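Gostport Valley Park
Home > Visit > On the water > Equipment hire > Open canoe (Rirnora Tourer)

Rirnora Tourer open canoe
Hire code 2666
Seats: two adults, or two adults and one child who is willing to sit in the middle and be useful
Maximum load: 300 kg, people and sandwiches included
Season: Easter to the first weekend of November
Deposit: £115, returned when the canoe is
Page last revised Feb 7, 2019

The Rirnora is the big green one. It has been the standard hire boat on Gostport Water since we gave up on the rowing boats, which were prettier and spent most of their time under it. It is wide, flat-bottomed and slow to do anything, including turn over. Experienced paddlers find it dull. Everyone else finds it quite exciting enough.

You collect it from the lower boathouse, beside the old fulling mill, and you have the whole of the lake, the mill leat as far as the sluice, and the river upstream to the stepping stones. The stepping stones are the end of the hire area whatever the water level is doing. In a wet spring you can't see them. They are still there, and several of our hulls can confirm it.

What comes with it
One canoe with two webbing seats and a centre yoke
Two paddles, plus a spare tied under the rear seat
Buoyancy aids in all sizes from toddler to prop forward
A bailer, cut from a milk carton
A waterproof map of the lake and river
One Trosari dry barrel, 30 litres, with screw lid

The barrel is for your phone, your car keys and whatever you would be sorry to see float off. The lid needs a proper half turn past the point where it feels closed. People stop short every week, and Ebere Ogunleye in the boathouse keeps a tub of rice for their telephones, though she makes no promises about the results.

Choosing between the Tourer and the kayaks
Take the Tourer if you want to carry a picnic, a dog or a conversation. Take a kayak if you would like to go quickly and be left alone. The double kayak looks like a compromise and has ended at least one engagement on our jetty.

Dogs are welcome in the canoe and must be small enough for you to lift back in. There is a dog buoyancy aid with a handle on top. Please book it with the boat, as we only have the one, and spaniels get priority on the grounds of past behaviour.

Where to go with it
Two hours is enough for a circuit of the lake with a stop on Heron Island, where landing is allowed on the gravel side only. The herons have the other side and are unpleasant about it. Half a day will get you up to the stepping stones and back, with the mill ruins on your left as you go up. The lower walls date from when the valley ran four fulling mills and smelled, by every account, dreadful. The information board on the bank was written by Vaughan McKinnon and is longer than the wall it describes, but it can be read from the water if you hold on to the willow.

A full day is for people who own cushions.

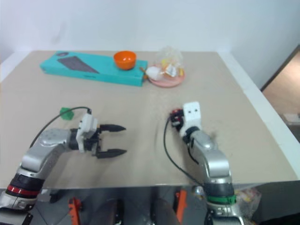 Orange bowl on a turquoise box, with a pink plate alongside

Food and drink
Picnics can be eaten on Heron Island, on the mill meadow or in the boat itself. No barbecues or stoves on the island, please, and that includes the small ones you were about to tell us are different. The kiosk by the car park sells hot drinks, pasties until they run out, and a fruit cake that Jacqueline Bodin makes to her own recipe. It's dense. Count it towards the 300 kg.

Technical details
Hull: three-layer polyethylene, green, with scratches
Weight: heavier than you expect, so use the trolley
Seats: webbing, fixed
Trim: black
Rope: five metres at each end, floating

The trolleys live behind the boathouse. They go under the middle of the hull, and the canoe is strapped down before anyone starts down the slipway. The slipway slopes more than it appears to. A loose canoe will beat you to the bottom and leave without you.

Can I buy one?
Yes, sometimes. We sell off our older hire boats at the end of each season, generally in fair order below the waterline and fairly ugly above it. Last time they were gone before lunch, to a queue that included the entire Lefèvre family and their roof rack. Ask at the boathouse to go on the list. There were 71 names on it when this page was revised, so you might also ask about the rowing boats.

Conditions of hire
One person in each boat must be 18 or over and must behave like it for the length of the hire.
Buoyancy aids are worn and fastened. Sitting on one doesn't count.
No hire when the red flag is up at the sluice. The flag goes by the river gauge, and arguing with Corentin Besson won't lower either of them.
Boats are due back 15 minutes before the end of your slot. Late returns are charged by the half hour.
If you capsize, stay with the boat and wave. We'll have seen it.
Lost paddles are taken from the deposit. Lost hats are your own affair.

Booking
Weekends in the school holidays should be booked ahead, by telephone or at the visitor desk. On quieter days you can simply turn up. Groups wanting four boats or more should speak to Nadège Gautier at the desk, who will want a list of names and will read it back to you.

See also: Single kayak | Double kayak | Buoyancy aids and sizing | River levels | Heron Island landing rules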